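Capstone: folding task, left gripper vs. right hand, need opinions on grasp order

partington_lab
Posted March 2, 2020 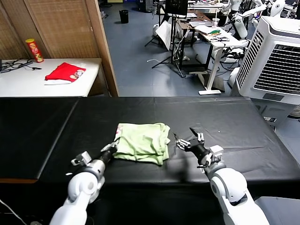

Our student team has two white arms over a padded black table, gripper on the left, multi-fingered hand on the right. The left side pinches the front corner of the garment and the right side is supposed to sweep the fold. Over 218 trials the second fold fails most often, usually with two layers picked up instead of one. Demo is in 14 days. Would you reverse the roles?

ylaa
No. Fingers are worse at single-layer pickup on thin cloth. Check your approach height first. What is your closing speed?

partington_lab
200 mm/s, same for both sides.

ylaa
Too fast for the pinch. Halve it and rerun before touching the planner.

lobo_a
Disagree with ylaa. We ran Vustgate (last year's project) with the hand doing the pickup and it was fine once we retuned finger force. Speed made no difference for us.

ylaa
Vustgate used towels. A towel holds its shape, a shirt doesn't.

lobo_a
Fair, but the force tuning still applies. Log it per finger.

partington_lab
Will do the speed change tonight, then force. Does anyone have a config for the Melance logger that goes above 600 samples per run?

lobo_a
Set the buffer in the launch file. The GUI value is ignored.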